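4.2 Handover and the first weeks of a new team lead

We now turn to the interview data. As set out in section 3, the sample is 146 team leads in 7 firms, all of whom had taken over an existing team inside the last year. Survey first, then interviews with 20 of them. Names below are changed, firm names are the coded ones (Vovinico, Zivis, Balaskas, etc).

The main result from the survey was that length of handover did not predict how the team rated its new lead. We expected it would. Long handovers (three weeks or more) scored the same as short ones, and at Zivis slightly worse. So the interviews were used to ask what went on during the handover, who talked, who was left out.

Most leads described a handover made of documents. Spreadsheets, passwords, a list of open jobs. Few got anything on people. Onyekachi Etim, who took over a warehouse team at Balaskas, was given a folder and one lunch. "I knew where every pallet was. I did not know two of my people hadn't spoken since September." She found out in her second week when she put them on the same shift.

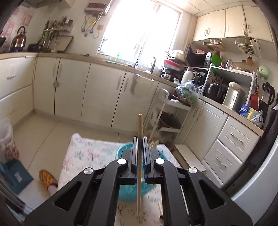
Similar stories at Vovinico, though there the outgoing leads stayed in the building, moved up one level. This caused its own trouble. Team members kept going to the old lead with questions, and the old lead kept answering. Babatunde Adeyemi called it "managing with somebody's hand on the wheel." His scores from the team were low at first survey and had recovered by the second. What changed between, by his account: he asked his former boss to send people back to him. One conversation. He had put it off for two months.

Not every lead saw this as a problem. Two at Vovinico said the overlap helped, they could check decisions before making them in public. Both had been promoted from within the same team, which may matter. Internal promotions overall reported fewer surprises about work and more about people, mostly former peers who now went quiet around them. Zuweira Owusu: "We used to eat together. Then I walk in and the talk stops." She dealt with it by not dealing with it, in her words, and it eased by itself after the first round of reviews.

4.3 Early changes

Leads were asked what they changed in the first month and why. Coding was done by two of us seperately and then compared, disagreements settled by talking it through. Changes fell mostly under meetings (adding, dropping, moving), reporting, and who does what. Meetings by far the most common. It is the cheapest thing to change, and the most visible.

Teams did not object to early change as such. The free text answers from team members, 700 comments in total, show irritation mainly where a change came with no explanation, or where the lead had asked for opinions and then done what was planned anyway. The second group was the angrier. "Don't ask me if you've already booked the room" is a typical comment. Several leads admitted to this when asked. Morenike Yusuf had run a listening round with each member of her team at Zivis and then announced a new rota that had been agreed with her director before she started. She said she would now skip the listening round or hold back the rota, one or the other.
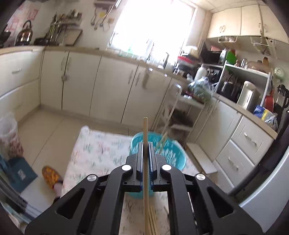 Figure 3. Hand-held gripper closed on a thin wooden stick, turquoise basin behind.

Leads who changed nothing in month one were not rated higher. A few were rated lower, with comments such as "still waiting" and "does he work here". We had no hypothesis on this and the numbers are small, so we only note it. The Balaskas teams were also in the middle of a system move at the time and may have wanted someone to take decisions for reasons that have little to do with the lead.

Chinyere Amadi was the one case where the team asked for the old arrangement back and got it. She had merged two morning briefings into one at 7:30. People on the later shift had to come in early or miss it, and they missed it. She split them again after nine working days and told the team she had got it wrong. Her trust score went up between the surveys, more than any other lead in that firm. One case, so we do not want to lean on it, but it fits with the comments on explanation above: teams seemed to care less about the descision than about being told straight what was going on.

Firm differences are taken up in 4.4. The Flerkivcombe teams are left out of that comparison because the second survey there went out late and the return was poor.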